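May 2018

Third day with the Bilteo kit on the white table. Wenjie Lei got the second arm talking to the first before lunch, and after that we could run both from one laptop. The setup guide is 13 pages and skips the part where you match the arm addresses. I wrote that down for the review.

Ran the tray job most of the afternoon. The quote from Flirnley covers two arms, grippers, wrist cameras and four hours of phone support. We used one of the four today on a calibration error, number 203. The man on the phone knew it right away and had us reload a file.

Left gripper pad has white specks all over the grip pattern. The right one is cleaner. Need to ask whether the pads are sold separately — the parts list only shows the complete gripper, item 1402.
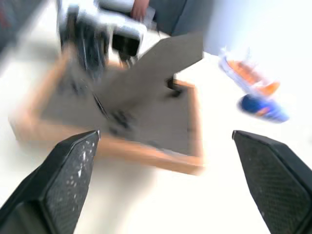 Evening notes

Junhao Yao thinks the motion is too fast for the tray and wants the speed limit lowered before we score anything. I'd leave it at the default for one more day, as that's how a buyer would get it. We settled on trying both tomorrow.

Cisternas sent their offer too. Cheaper, but only one arm, and the training is extra. Trerby still hasn't answered my message from April.

Tomorrow: wipe the pads, back up the settings, call Flirnley on the price of spares. Bring the long extension cord.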